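Osach Robotics Laboratory
Equipment Planning Gallery: Two-Arm Tabletop Stations
March 2025

Introduction

The Osach Robotics Laboratory is preparing its equipment plan for the coming budget period. The plan covers the purchase, setup and upkeep of two-arm tabletop stations used for household and kitchen tasks. The gallery accompanies the written plan and is intended for department heads, purchasing staff and partner groups who need to see the kind of work the equipment is expected to support before they comment on the figures.

The laboratory has asked for 8 stations in total, to be delivered in two groups. Each station is budgeted as a complete unit. The request covers both arms and their grippers, the work table, side tables, computers, cabling and a starting set of task objects. Earlier requests listed the arms alone, and the remaining items were charged to general supplies during the year. The present plan brings all of these costs under one heading so that the full price of a station can be reviewed at the time of approval.

Station at Work: Food Preparation Tasks

Kitchen tasks make up the largest share of the work scheduled for the new stations. They call for the handling of lids, small knobs, plates and soft food items, often with both arms working over the same table. Gripper selection was therefore treated as a separate line in the plan, and two suppliers, Leltel and Stimenex, have been invited to quote on finger sets and replacement pads.

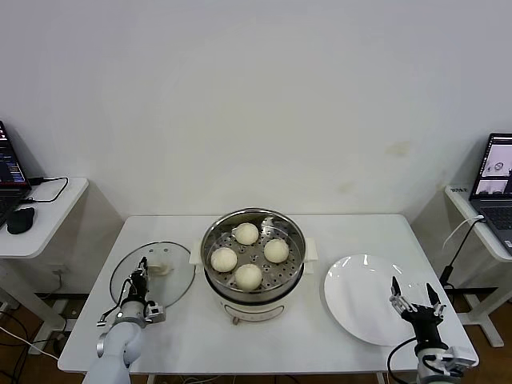 Steamed bun task, with the left gripper over the glass lid and the right gripper just in front of the white plate.

The steamer, lid and plate used in tasks of this type are ordinary household goods. They are purchased through the general catalog and do not require a separate quotation. Each station is allotted $33 per month for the replacement of such items, including food. Unspent amounts may be carried forward to the next month but may not be moved to another station.

Tables and Computers

Space planning should allow for a main table and two side tables, one on either side, each large enough to hold an open laptop. Departments are asked to measure the full floor area, including room for a person to stand at either side table, before confirming a location. Rooms already fitted with fixed benches will be considered only if the benches can be removed without building work.

Laptops are to be requested together with the station. The amount entered in the plan is $1249 per laptop, which includes the standard service agreement. Departments that wish to use computers already in their possession should state this on the request form, and the amount will be deducted.

Power and Cabling

Cable covers, floor channels and clamps are included in the setup cost of every station. Power outlets are not included. Where a room has too few outlets for the arms, computers and kitchen appliances, the department must obtain a separate estimate from building services and attach it to the request. Appliances that produce heat or steam are to be listed by name and power rating.

Spare Parts and Service

The plan sets aside funds for spare grippers, finger pads and arm cables. Spare parts will be held centrally in the Tsang Building and issued against a signed form. Service visits by the supplier are covered for 13 months from the date of acceptance. After that period, each department will be billed for visits to its own stations, and this cost should appear in its operating budget.

Submitting Comments

Written comments on the plan may be submitted through the purchasing office by the last working day of March. Comments should identify the budget line concerned and, where a change is proposed, give the amount requested. Departments that submit no comments will be recorded as accepting the plan in its present form. The final version will be posted on the laboratory's planning page together with the approved delivery schedule.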